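Skolska Studio 3 – Pre-Shoot Safety and Inspection Checklist, with Comments

Production: Kundudine (television drama, season two)
Production company: Darkska
Set inspected: The vault corridor and counting room
Inspection date: 22 Oct 2023
Inspected by: Béla Csonka, stage safety supervisor
Received for the production by: Ghassan Khasawneh, unit production manager

Ratings used on this form: Pass; Pass with comment; Action required; Not applicable. An item marked Action required must be closed in writing before the area concerned is used by cast or crew. A Pass with comment does not prevent filming, but the comment is to be read out at the crew safety meeting.

Section A. Access and exits

A1. Main stage doors open fully and are free of equipment.
Pass.

A2. Exit signs are lit and can be seen from all working positions.
Pass with comment. The sign over the north door cannot be seen from inside the counting room when the ceiling piece is lowered. A temporary lit sign has been hung at the mouth of the corridor. It may be covered for a take only on the word of the first assistant director, and must be uncovered at the cut.

A3. Fire lane around the stage is clear.
Action required. Flats left over from the hostage scenes in episode four are stacked against the east wall and reach into the lane. They are to go back to the scene dock. The lane will be inspected again before the lighting crew is admitted.

A4. Vault door can be opened from both sides.
Pass with comment. The door is scenic and has no working lock. The wheel on the front turns freely and does not move the bolts. The inside release was tested with the door fully closed and worked each time. A member of the construction crew is to remain at the door whenever cast are behind it.

Section B. Scenery and construction

B1. Set walls are braced and weighted.
Pass.

B2. Raised floors and steps are secure.
Pass with comment. The second step down to the counting room is higher than the others, as drawn by the art department. White tape has been placed on the edge for rehearsal. The tape will be removed for filming, and performers running down the steps in the escape scene must have walked them at full light first.

B3. Breakaway wall is marked and protected.
Action required. The section to be broken through in scene 61 is marked on the back but not on the front. Until it is marked on both sides, no person is to lean on it or store anything against it. The rehearsal panel and the filming panel are to be kept apart and labeled.

B4. Hanging scenery has a secondary safety line.
Pass. The ceiling piece weighs 300 pounds and is hung from points rated at 1000 pounds each. The rating tags were read at floor level before the piece was raised. 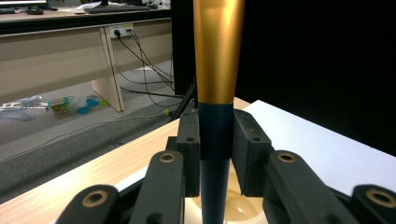
B5. Paint and other finishes are dry and free of strong odor.
Pass with comment. The corridor walls were sprayed in the afternoon before this inspection. The stage fans are to run through the lunch period on the first day.

Section C. Electrical and lighting

C1. Cables are routed away from walkways or covered.
Pass with comment. One cable ramp is missing at the camera village. The electrical department has been informed and will bring a replacement from Studio 1.

C2. Fixtures above the set are fitted with safety cables.
Pass.

C3. Practical lamps on the set have been tested.
Pass with comment. The red alarm lamps in the corridor flash in three scenes. Notice of flashing light is to be printed on the call sheet and given aloud before each setup. Any member of the cast or crew who may be affected is to speak to the medic in private and will be excused from the stage without question.

C4. Electrical panels are closed, labeled and reachable.
Pass.

Section D. Props, replica weapons and stunts

D1. Replica weapons are listed, locked away and signed out by name.
Pass with comment. All replicas for this block are solid rubber or non-firing. The list supplied by the prop house, Kiss, matches the contents of the locker. No blank ammunition is approved for this stage during the block. If the script is changed to require it, this form is no longer valid and a new inspection must be requested.

D2. Prop money is stored away from heat.
Action required. The bundles are paper throughout and are stored beside the electric heater in the prop room. The heater is to be moved or unplugged. Loose bills on the counting room floor are a slipping hazard and are to be swept between takes.

D3. Masks allow clear breathing and sight.
Pass with comment. The full-face masks worn by the gang limit sight to the side and toward the floor. Performers are not to wear them on the steps at B2 until the stunt coordinator has approved the movement. Masks come off between setups.

D4. Wire and fall equipment has been inspected by a qualified person.
Not applicable for this block. The roof sequence will be filmed in July on another stage and will have its own form.

Section E. Smoke, effects and fire equipment

E1. Smoke fluid is approved and its data sheet is posted.
Pass. The sheet is on the board beside the stage door.

E2. Smoke levels are controlled.
Pass with comment. The counting room is a small enclosed space. Smoke may be used there for up to 3 minutes, after which the ceiling piece is raised and the room cleared. The director has been told that this will affect the long take planned for the end of episode six. The limit stands.

E3. Extinguishers are charged, in date and in position.
Pass.

Section F. Numbers and welfare

F1. Stage occupancy is within the permitted limit.
Pass. The posted limit is 400 persons. The crowd scene outside the vault falls well below it – the additional background performers requested by the production will wait in the holding area until called.

F2. Medic is present and introduced to the crew.
Pass with comment. The medic's station has been moved from the corridor to the south door. The call sheet still shows the old position and must be corrected.

F3. Drinking water and a quiet resting area are provided.
Pass.

General comments

The set is in good order and the construction crew has kept the floor clean. Three items remain open: A3, B3 and D2. All are the responsibility of the production. The stage will be released to the lighting crew once A3 is closed, and to the cast once B3 and D2 are closed.

Mr. Khasawneh asked whether the breakaway wall could be rehearsed before the front markings are in place. This was refused. Mr. Csonka will return to the stage on request to sign the open items.

A copy of this form is to be kept in the production office and a second copy posted beside the stage door until the set is struck.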